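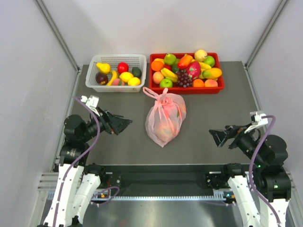

Fruit station at the Stovero open day. Two arms, two baskets and a pink bag with a knot in it.

OK, I promised a few of you a proper write-up of my trip to the Stovero open day in Brarnmont, so get comfortable, because I've never told a short story in my life. (1/10)

We went back in September and I've been meaning to post ever since. The ticket said doors at 10 and there was already a line down the side of the building, kids on shoulders, grandmas with folding chairs, one very patient dog. They told us at the desk that 163 people had signed up. For a robot workshop! In Brarnmont! (2/10)

You get a paper map and a sticker and then you wander. I did the packing hall first, then the room where they test the joints, and by then I needed coffee, so I missed the first talk entirely. No regrets, the coffee was good and came with a little ginger cookie. (3/10)

But the fruit station is the one I keep telling people about. It's a pair of arms working over a gray table, and the job is groceries, the same thing you and I do on the kitchen counter every week without a thought. Pears, lemons, bananas, grapes, even a dragon fruit in the red basket, which I have never once had the nerve to buy. (4/10)

I took that picture with the left gripper pointed toward the bag and the right one wide open in a V. I must have stood there through two full groups. People would drift in talking and then go completely quiet, the way you do when somebody is carrying a birthday cake across a room. (5/10)

The woman running the demo was lovely and answered everything, including my questions, of which there were many. I asked why a tied bag and she said thin plastic is a headache: it folds, it slides, it never sits the same way twice, and you can only half see what's inside. I've had that same argument with produce bags my whole adult life, so I felt very understood. (6/10)

She also said the team from Anstead and the team from Stovero had been trading notes on soft things for months. Bags, dish towels, socks. A little boy next to me asked if it could do his socks and she told him to come back in 6 years. He looked like he was doing the math. (7/10)

My other favorite part was just how different the two baskets were. The white one had room between the pieces, and the red one was heaped up past the rim like my mother's table at the holidays. I kept looking at the red one and wondering which piece I'd dare to pull out first. Probably the mango on the side. Definitely not the grapes. (8/10)

If you want to go next time, a few things I wish I'd known: wear real shoes, the floors are concrete. Park at the Kerslake lot and take the footpath, it's free and much easier than circling. The guided tour runs 30 minutes and the fruit station comes near the end, so don't use up all your energy in the packing hall like I did. (9/10)

They haven't posted the next date yet but I'm on the mailing list and I'll share it when I hear. And if you were there that morning and got any pictures of the joint testing room, please send them my way, mine all came out blurry and I'd love to show my dad! (10/10)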